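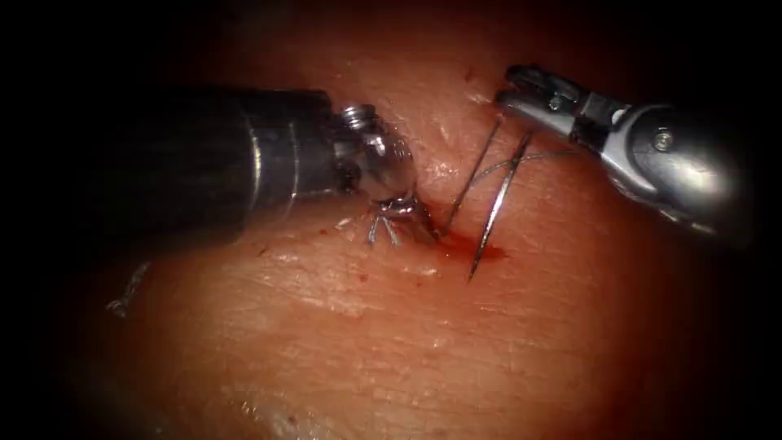
Where do you grab a curved needle?
About two thirds of the way back from the point, on the flat part of the curve. Too close to the swage and it bends or spins on you.

Suturing basics > Needle handling > Why do my bites keep tearing

knotquite
Posts: 43
November 25, 2022
ok so posting in a rush, shift in 20. Short cuts, small curved needle, interrupted stitches. First side goes in fine. Second side I come up way too shallow and the thread cheesewires thru when I tie. Every time. Using the Fanosico pads at home and they tear worse than anything in the skills lab. Is it the pad or is it me

pellmell_dvm
Posts: 1,339
It's you, sorry. Said with love. Pads tear yes but shallow exit = you're pushing the needle and not rotating it. Go in at 90 to the surface. Roll the wrist. Let the curve do the trip. If you drag it flat the hole turns into a slot and then the thread has a slot to saw in.

tansy_r
Posts: 200
Disagree a bit. Fanosico pads are garbage after the first day out of the wrapper, they dry up and split. I switched to the Menanik ones, softer, hold a stitch better. Technique matters ok but don't tell someone its all them when the pad is crumbling.

pellmell_dvm
Posts: 1,339
Crumbly pad is great practice. Patients have crumbly tissue.

tansy_r
Posts: 200
great practice for WHAT though. You learn to be scared of tension and then you leave everything gaping

knotquite
Posts: 43
lol ok. both? can be both? Where do you all start from the edge. I've been doing like 2 mm

M_Koyama
Posts: 753
Depends what you're closing. Skin on a small cut, fine, but same distance both sides is the thing people miss. You're probably 2 in and 1 out. Mark it with a pen. Dots on both sides, whole pad, hit the dots. Did this for most of March when I was learning and it was boring and it worked.

Also keep depth the same both sides or one edge rides up over the other.
Miyuki

knotquite
Posts: 43
dots, ok. doing dots tonight

pellmell_dvm
Posts: 1,339
Take it in two passes too. In one side, come up in the middle of the cut, regrab, then the other side. Everybody wants to do it in one swoop cause it looks slick. One swoop is where the shallow exit comes from.

tansy_r
Posts: 200
one swoop is fine on a narrow cut with a big enough needle. We've had this fight before

pellmell_dvm
Posts: 1,339
And I won it
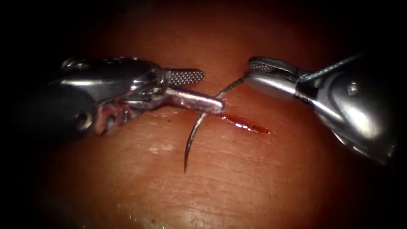 Page 2 of 3

quillfeather
Posts: 200
Jumping in from page 1. Can we talk about the bleeding bit. Needle through the cut, blood at the cut, and suddenly you can't see your edges. On a pad that never happens so when it's real I freeze up. What do you do, blot every stitch?

M_Koyama
Posts: 753
Blot, don't wipe. Press with gauze, lift, look, go. Wiping drags the edges and pulls on any thread you already have in. If it wells right back up, don't just stitch over it and hope, find out what's bleeding or get somebody senior.

sadpotato
Posts: 43
do NOT dab near the needle point with your finger behind the gauze. ask me about my glove

tansy_r
Posts: 200
oh no

sadpotato
Posts: 43
yeah. occ health, bloods, forms, the works. I was fine. Forceps for the needle, always, never fingers. Same goes for finding the tip under a flap

quillfeather
Posts: 200
Noted. Thank you. Other thing is grabbing the needle again once it's halfway. I let go, it rolls over or sinks back in, then I'm digging for it

pellmell_dvm
Posts: 1,339
Don't let go until enough is showing on the far side to take hold of. If it's not showing, push a bit more, still on the curve. Then grab the body, behind the tip. Never the tip itself, you'll blunt it and the next bite will feel like poking leather.

knotquite
Posts: 43
oh. I grab the tip. Every time. thats probly half my problem

pellmell_dvm
Posts: 1,339
That's probably all of your problem.

M_Koyama
Posts: 753
It's some of it. And the pad is some of it, Tansy has a point there. I used to be strict about cheap pads but the last Fanosico pack I opened split along the edge before I tied anything.

pellmell_dvm
Posts: 1,339
Betrayal

ichi_misaki
Posts: 753
Hi, Misaki Ichikawa, I teach the evening suture class at Todmont. Couple of things, typing fast between groups.

Tail length. People pull through and leave either a whole arm of thread lying across the field or such a stub they can't tie it. Leave a short tail, couple of cm, and keep an eye on where the long end is. Loops of loose thread get caught in the next bite and you won't notice till you pull.

Tying. Snug till the edges touch, stop there. If the skin puckers up or goes pale its too tight, and it'll swell more later, so then it's really too tight. Most of the tearing I see in class is at the knot. Knotquite, look at your first throw before changing anything else.

Also pull the thread thru along the line of the needle path. Yanking straight up opens the hole.

knotquite
Posts: 43
I def yank straight up

tansy_r
Posts: 200
Not sure on the couple of cm. With instrument ties ok. Hand ties I want more or I'm fighting it

ichi_misaki
Posts: 753
Fair, I meant instrument ties. More for hand ties.

quillfeather
Posts: 200
Anybody using the Sadeghi practice kit? Thinking of getting one, cheaper than replacing pads all the time

sadpotato
Posts: 43
have it. Needles ok, thread is stiff and has a lot of memory so knots slip. Put an extra throw on. Scissors went straight in the trash

pellmell_dvm
Posts: 1,339
Chicken thighs from the store, skin on. Wash everything after. Better than any kit and you find out fast about shallow bites.

tansy_r
Posts: 200
Pig feet are better. Thicker skin, layers hold

pellmell_dvm
Posts: 1,339
Pig feet blunt your needles in an evening

knotquite
Posts: 43
update, did one row with dots on what's left of the pad. Two passes, grabbed the body not the tip, pulled along the path. First four held! Fifth tore, but I was rushing and it was near the old split. Getting thighs tomorrow. Can post knots if anyone wants to be mean about them

M_Koyama
Posts: 753
Post them. Side on as well as from the top please, so we can see if the edges are level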